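Stetix Table Tower - beer dispenser for the table, with drip tray

Article no. 2952
Rental and sale by Bandara Bar Equipment

The Stetix is a drink tower for people who want to serve beer at the table and not walk to the bar each time. It is a cylinder in glossy black with a silver band at the lower part, and it goes together with a stainless-steel drip tray with rounded corners. We have it in our assortment since we opened the rental, and it is still the model that customers ask for by name.

The tower needs a flat and stable place. A round table is very suitable, as the guests can reach the tap from several sides. Please put it directly on the tabletop, without a cloth under the tray.

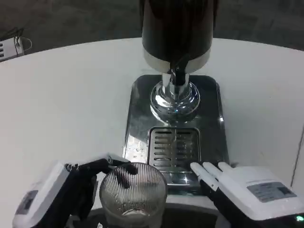

Stetix tower on its steel tray, with slotted drip grate. Ribbed glass not included.

What is in the box
Tower with tap
Drip tray with grate
Cooling insert
Cleaning brush
Instruction sheet (English, Portuguese)

Filling
Take off the lid, put the frozen cooling insert in the middle and pour the beer slowly along the inside wall. The insert must be in the freezer for 6 hours before. Very cold beer makes less foam, so we recommend to cool the bottles also. Do not fill over the line inside the cylinder.

Pouring
Open the tap fully. A tap that is only half open gives mostly foam, and this is the most common reason why people call us. In the beginning, hold the glass at an angle, and bring it straight when it is half full. If you prefer to leave your glass standing, the grate is made for it.
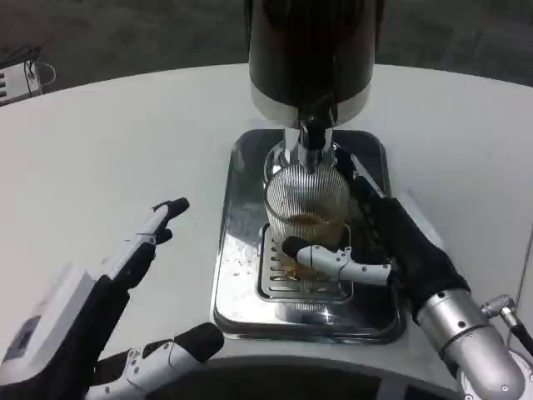 The drip tray is sold also separately (article no. 785), and fits the older Jusum tower as well. It is wider than the tray we had before, and this was a wish of many customers. Beer does not always land in the glass, and drops collect on the polished steel to the left of the grate too, where they are easy to see and easy to wipe. Use a soft cloth and warm water. Scouring powder will scratch the surface and the scratches cannot be polished out at home.

The grate lifts out for washing. Empty the tray before you move the tower, not after - a full tray will spill on the first step. After every use, rinse the tower with warm water, let some of it run through the tap, and leave the lid open overnight to dry. 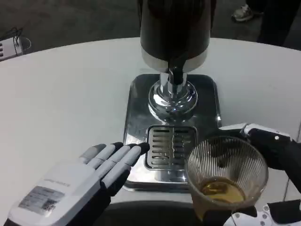 For rental customers, we do the final cleaning ourselves, but the tower must come back empty and rinsed. If it comes back with beer inside, we charge a cleaning fee of $56.

Which glasses can I use?
Most usual beer glasses and plastic cups. For very tall glasses, please measure first. The Mulla glasses from our shop all fit.

Can I use it for juice or iced tea?
Yes, if there is no pulp. Pulp blocks the tap.

Availability
In August the towers are often reserved early, so please write to us in good time. Questions about rental and spare parts are answered by Raíssa Nogueira, mornings until 12:30.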